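Heat Loss from Hot Drinks in Open and Covered Vessels

Project report, Introductory Thermal Measurement
Group members: Ariel Padilla, Jana Nolte, Malte Reinholz
Supervisor: Knut Brandes

1. Introduction

A hot drink left standing loses heat in four ways: evaporation from the free surface, convection to the air, radiation from the outer wall and the surface, and conduction into whatever the vessel stands on. Textbook treatments usually combine these into a single coefficient and apply Newton's law of cooling. The law predicts that the difference between liquid temperature and room temperature falls exponentially with time.

The single-coefficient model is known to be weak when evaporation is strong. The project asked how weak it is for an ordinary serving of black coffee, and how far the fit improves when a lid removes most of the evaporation.

2. Background

Newton's law is written as

T(t) = Tr + (T0 - Tr) exp(-kt)

where Tr is the room temperature, T0 the starting temperature and k the cooling constant. The model assumes that the liquid is well mixed and that k does not depend on temperature. The first assumption is acceptable if the liquid is stirred. The second fails for evaporation, as the vapor pressure of water rises steeply with temperature. A fitted k should therefore be larger at the start of a run than at the end.

Radiation also departs from linear behavior, but over the temperature range used here the departure is small compared with that of evaporation. Conduction into the table was treated as constant within a run. This is a simplification. The contact area depends on the foot of the vessel, and an unglazed foot ring may touch the surface at only a few points.

3. Method

Two vessel types were compared: a glazed ceramic mug and a thin-walled steel cup. The project store at Murau had both in sufficient number. Each vessel was tested open and with a flat cork lid, which gave four configurations. Each configuration was run 5 times.

The starting temperature was 90 degrees Celsius, measured in the vessel after filling. Vessels were preheated with hot water and emptied immediately before use. Without preheating, the first minutes of the ceramic runs were dominated by heat flowing into the wall, and the starting temperature could not be reproduced.

Temperature was read with a Clirkesel probe held at mid-depth by a clamp. In the covered runs the probe passed through a hole drilled in the cork. Readings were taken every 15 seconds and logged with Filtow, the software provided by the department. The liquid was stirred briefly before each reading during the first two trial runs. Stirring was then dropped, because lifting the lid to stir made the covered runs meaningless. All runs reported below are unstirred.

The room was kept closed with the ventilation off. Room temperature was logged by a second probe placed away from the vessels.

4. Data treatment

The cooling constant was obtained by plotting the logarithm of T - Tr against time and fitting a straight line. Each run was fitted twice, once for the early part and once for the late part. The ratio of the two constants served as the measure of departure from Newton's law. A ratio of one means that the law holds.

One open steel run was discarded after the probe slipped and touched the wall. It was repeated the same afternoon.

5. Results

The open vessels showed a clear curvature in the logarithmic plots. The early constant exceeded the late constant in every open run, for both materials. In the covered runs the plots were close to straight, and the two constants agreed within the scatter between repeats.

The material of the vessel had less influence than the lid. Covered steel cooled faster than covered ceramic, as expected from the thinner wall. In the open runs the difference between the materials was partly hidden by evaporation.

6. Discussion

The results support the view that evaporation causes most of the nonlinearity. They do not prove it, since a lid also suppresses convection above the surface. Solène Cordier suggested a thin oil film as an alternative, which would stop evaporation while leaving the air flow unchanged. We had 14 laboratory hours in total and could not add this series.

The largest remaining error is probably vertical temperature variation in the unstirred liquid. A second probe near the bottom would allow it to be estimated. The fill level was also set by eye against a mark on the inner wall, and a balance would be preferable.

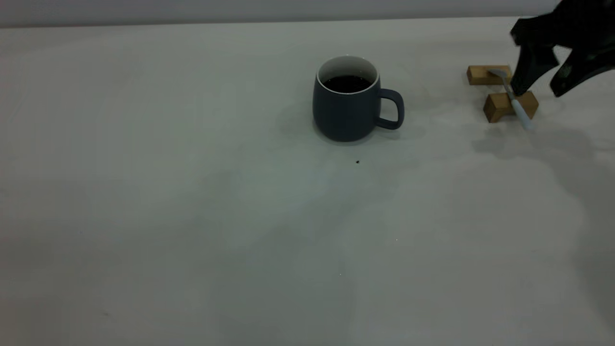 For a follow-up project we recommend the oil film series first, then a comparison of fill levels in a single vessel type. The Avram group has a balance with a serial output that could log evaporated mass directly alongside temperature. The raw files and the fitting script are stored in the course folder.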